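Boletim interno da Hapeta
Edição de fevereiro

NOTÍCIAS DA BANCADA
Os braços chegaram à triagem, e a triagem já não é a mesma

Quem passou pela sala de ensaios nas últimas semanas já reparou: o projeto Wallura saiu do papel e está em cima da mesa, com cabos e tudo! Depois de meses a ouvir falar dele nas reuniões de planeamento, a equipa de componentes elétricos tem finalmente braços robóticos a trabalhar ao seu lado, a pegar em peças, a virá-las e a pousá-las onde devem ficar. E nós, que andávamos curiosos há muito tempo, fomos lá passar uma manhã.

Para quem trabalha noutros pisos, convém explicar de onde vem isto. A triagem recebe material devolvido pelos clientes e sobras de montagem: botoneiras, seletores, blocos de contacto, peças plásticas de vários formatos. Chega tudo misturado em caixas de cartão. Até aqui, cada peça era tirada à mão, orientada, vista dos dois lados e encaminhada. Numa semana cheia passam por aquela mesa 884 peças, e quem já fez um turno inteiro sabe bem o que isso significa para os pulsos e para as costas.

A Gredadon, que nos acompanha na integração, propôs começar pelo gesto mais simples e mais repetido: agarrar uma peça com firmeza, sem a marcar, e mantê-la direita enquanto se verifica a orientação. Parece pouco, mas foi aqui que se gastou a maior parte do tempo. Uma peça comprida tem de ser apanhada por uma ponta e continuar alinhada, e a força dos dedos da garra teve de ser afinada para cada família de material.

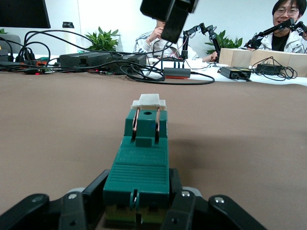 O que mais nos entusiasmou foi ver como a equipa se apropriou do sistema. Os movimentos não vieram prontos de fábrica. São as próprias pessoas da triagem que ensinam o braço, guiando-o pelo caminho certo e repetindo o gesto até ficar limpo. Já foram gravadas 330 sequências (sim, têm uma folha na parede, e sim, há uma certa competição entre turnos), e cada uma traz dentro um bocadinho do jeito de quem a fez. Há quem agarre sempre mais atrás, há quem prefira aproximar-se de lado. Uma colega com muitos anos de casa contou-nos que nunca tinha pensado em como pegava numa botoneira até ter de o mostrar a uma máquina, e que agora não consegue deixar de reparar!

E o que muda no dia a dia? Bastante. Os dois postos de triagem mantêm-se, com as mesmas pessoas, mas o trabalho distribui-se de outra maneira. A parte repetitiva vai passando para o braço à medida que as sequências são aprovadas. Quem estava a tirar peças da caixa passa mais tempo a decidir: se o bloco de contacto serve para recuperar, se a cabeça deve ser trocada, se vale a pena reclamar ao fornecedor. Também há uma tarefa nova, a revisão das sequências, que roda por todos e que para já ocupa a primeira hora da manhã.

Nem tudo corre bem, claro. As peças pequenas deitadas de lado continuam a dar luta, e quando duas ficam encostadas o braço hesita tanto que apetece dar-lhe uma ajudinha. Por isso a equipa pediu para treinar também com as peças espalhadas e viradas para lados diferentes, que é como elas caem da caixa na vida real. Foi uma boa decisão. No início tudo era pousado em fila, muito arrumadinho, e os resultados eram ótimos até ao momento em que alguém despejava uma caixa a sério.
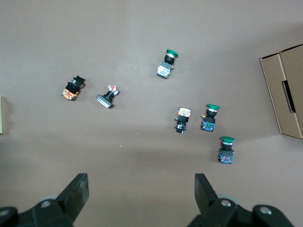
Botões de cabeça verde e seletores espalhados na superfície de trabalho, com a caixa de cartão à direita.

O passo seguinte é a ligação ao Drometti, o nosso sistema de registo de material, para que a peça triada fique logo lançada e ninguém tenha de voltar ao computador no fim do turno a passar notas a limpo. Os testes começam assim que estiver resolvida a questão das etiquetas, que várias pessoas levantaram (com razão) na última reunião.

Entretanto, há 8 lugares para a próxima formação de operação e ensino dos braços, aberta a todas as secções. Não é preciso saber programar, e a equipa da triagem faz questão de dar ela própria a parte prática. As inscrições fazem-se junto da chefia de turno. Quem só quiser espreitar pode aparecer na sala de ensaios a partir das 14h00, quando se gravam as sequências novas. Tragam perguntas, que eles gostam de responder!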